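Support > Facilities > Lunch Room > Ticket 88

Subject: Chopsticks keep rolling off the table
Opened by: Sanne Verbeke
Status: Open, to everyone's sorrow

The metal chopsticks from Cunwood look lovely and have the grip of buttered eels. Bump the lunch table and one heads for the floor. Six escapes since Monday, which I regard as a trend.

Tried so far: folded napkin under one leg (the table's, sadly). No change.

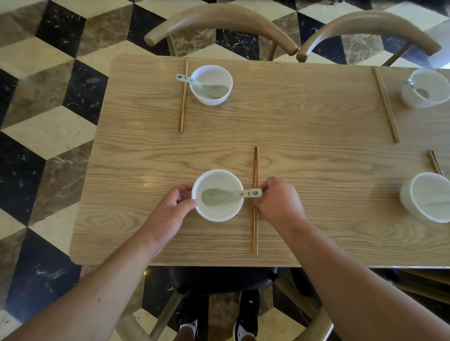
Qiuyue Zou: Lay both sticks straight up and down beside the bowl, tips pointing away from you, and let the spoon handle hang over the rim on that side. The elbow then hits the spoon first, and you hear it coming.

Sanne Verbeke: Did this Thursday. Zero escapes, one soup spoon in Orestis's lap.

Orestis Manolakis: Confirmed. Please order chopstick rests.

Recent tickets
- Kettle at Benent desk trips breaker
- Bowls stacked too high (23)
- Who took the ladle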